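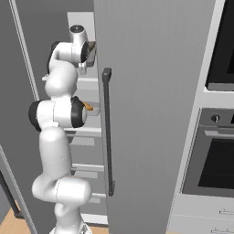
Siv Kvam wrote that her sourdough starter had gone flat again and asked if anyone on the Grorano baking help board could work out why. She feeds it at night, it smells like nail polish by breakfast, and it barely climbs the jar.

Ticket 1727 - Starter not rising
Status: open
Opened: July 16, 2023

Siv, I love these tickets! A starter that smells sharp is almost always a hungry one, so please don't throw it out. A few things I need from you first: which flour, how much old starter you keep at each feed, and where the jar sits overnight.

Update from Siv: Enatberg white bread flour, tap water, keeps half the jar each time. Jar lives on the counter by the window. It was fine from December until the hot weather came.

Reply: Great detail, thank you. Half the jar is a lot of old starter for a small meal, and a warm kitchen makes it eat faster. Try this:
- keep one spoonful, toss or bake with the rest
- feed equal weights of flour and water, with a third of the flour whole rye (I use the Sheehan stone-ground and it's wonderful)
- rubber band on the jar at the starting line
- feed every 12 hours, no skipping

Update from Siv: Day two, some bubbles, no rise. Smell is milder.

Reply: Milder is good news! Keep going. Write down the time it peaks, even if the peak is tiny. 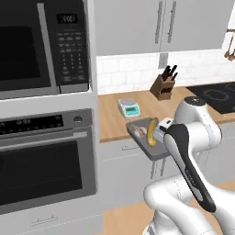

Kitchen view with microwave, wall oven and drawer.

Update from Siv: Day four. It doubled in 6 hours and I may have yelled. Smells like yogurt now.

Reply: YES. That's a working starter. Give it two more feeds before you bake, then put a spare spoonful in the fridge as a backup - mine has saved me more than once.

Note from Nabil Nasrallah: same trouble in Brakdale, same fix, took me 36 hours longer. Rye made the difference.

Status: solved, left open for Siv's first loaf.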